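Branded Lip Balms & Pocket Mirrors FAQ

What's the minimum order?
44 pieces for mirrors, 191 for lip balms. Mixed flavors count as one order as long as the print is the same on all of them.

Where does my logo go?
Lip balm: on the wrap label, all the way round the tube. Mirrors: on the lid. Inside of the lid too on the Warrier compact, but that's a second setup charge.

How many colors can I print?
Up to 4 on labels. One on the Tikamis metal mirrors, those are engraved or single color only. No gradients on metal please.

What kind of art file do you need?
Vector. AI, EPS or PDF, fonts outlined. A logo pulled off your website will print fuzzy — we'll email you and ask for another one, and that adds a day or so.

Do I get a proof?
Yes, PDF proof by email, free. Nothing prints until you reply with an OK. Check the phone number and spelling, we dont proofread for you.

Can I get a sample first?
Blank samples, sure. Printed samples are charged, then credited back if you order 421 or more.

Are the ingredients listed on the balm?
Always. The ingredient panel stays on the label and can't be covered or shrunk. Same on the Umex unflavored.

Do you ship to more than one address?
Yes. Send a spreadsheet with the adresses at checkout. Each one is billed as its own shipment.

Can I pick up?
Wustudley counter only, after you get the "ready" email.

Returns?
Blank stock, unopened, yes. Printed stock only if we got it wrong.
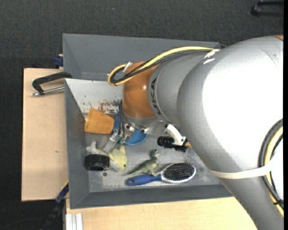 KUKA robot arm over a gray bin of small items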